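How to build a vocabulary notebook you will keep using
By Leonor Leitão
October 15, 2022

Most learners own a notebook full of words they have never looked at again. The method below is the one I use with adult students of Portuguese at the Skendness evening classes, and it works for any language written in an alphabet you can already read.

What you need

A lined notebook with 200 pages, two pens in different colours, and a text you want to read. A bilingual dictionary helps, but leave it closed for the first step.

Step 1. Read first, underline second

Read one page of your text from start to finish without stopping. Then go back and underline only the words that kept you from following the meaning. If there are more than ten, the text is too hard for now, so put it aside and try an easier one.

Step 2. Copy the whole sentence

Write the full sentence on the right-hand page, with the new word in the second colour. Leave the left-hand page blank. A word copied alone loses its preposition, its gender and its usual neighbours, and those are the parts you'll get wrong when you speak.

Step 3. Add the meaning the next day

Come back a day later and guess the meaning from the sentence. Write your guess in pencil on the left, then check the dictionary and correct it. For verbs, add the past form. For nouns, add the article.

Step 4. Review by covering

Cover the right-hand page and rebuild each sentence from the left. Say it aloud before you look. Tick it if you got it and put a dot if you didn't. After three ticks on three separate days, stop reviewing that sentence.

Step 5. Use it in something of your own

Once a week, choose five ticked words and write a short paragraph about your own life. Salvador Nogueira, who teaches the Tuesday-level group's grammar hour, marks these for spelling only and leaves the style alone — I'd ask the same of any friend who checks yours.

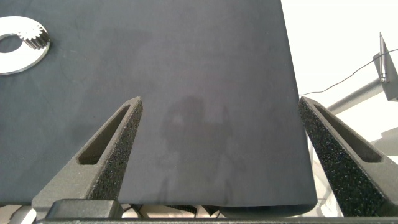 A dark tabletop with a shiny metal ring on it.

How many words?

My own notebooks hold 3816 sentences, collected over many years. You don't need that many. The first 2000 common words will carry you through most everyday reading, and 90 a month is a comfortable pace. If you fall behind in December, pick up at the next blank page and don't try to catch up.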